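The Long Way Around a Kitchen Drawer

My grandmother kept string. She kept it in a tin that had once held butter cookies, wound into little figure eights, and when you needed a piece she would ask how long and then hand you one that was slightly longer. I thought about that tin a good deal this August, when I spent a Monday in Sternwood with Tamara Mihăilă, who teaches people how to stop throwing things away without letting the things take over the house (a harder job than it sounds, if your family is anything like mine).

Her classes meet above the old Oprea bakery, up a flight of stairs that smells of caraway, and she starts every one of them the same way. Everybody brings a drawer. They carry it through the street and up the stairs, the whole drawer, with the batteries and the takeout menus and the keys to bicycles sold long ago, and they set it down in front of them and look at it for a while before she lets them touch anything.

"People want to start with the bin," she told me. "I make them start with a chair."

Sitting down slows you, she says, and being slow is most of the work. She grew up in Gostier, in a house where nine people shared two closets, and she remembers her mother going through the linens every spring with a cup of coffee beside her, unfolding each sheet all the way and holding it up to the window to look for thin spots. A sheet with a thin middle was cut down the center and sewn back together with the outside edges in. It gave you another 6 years, or so her mother claimed, along with a seam down the middle that you learned to sleep on one side of.

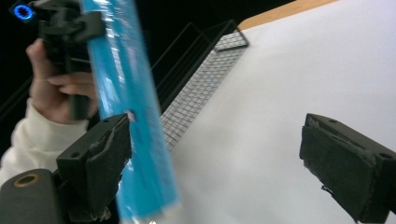
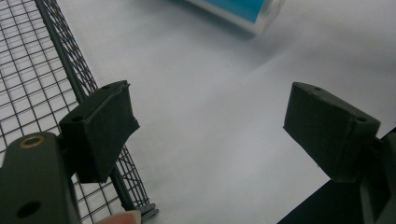

I asked her whether anyone still does that with a sheet, and she laughed and said she had taught 25 people to do it last winter and that at least one of them had written to complain about the seam. What they do keep up, she finds, is the looking. Once you have unfolded a thing completely and held it to the light, you know what you own, and you stop buying a second one because you couldn't find the first.

I went home full of good intentions and pulled out the drawer beside my stove. It took me 60 minutes and two cups of tea. I found a jar opener from Brikamberg that my husband and I bought on our honeymoon and have been missing ever since, three corn holders, and a birthday candle shaped like a four, which made me sit there a good while longer than I'd planned, thinking about a boy who now wears bigger shoes than his father.

And at the very back, wound into a figure eight, was a piece of string. I measured it against my arm and put it back in the drawer.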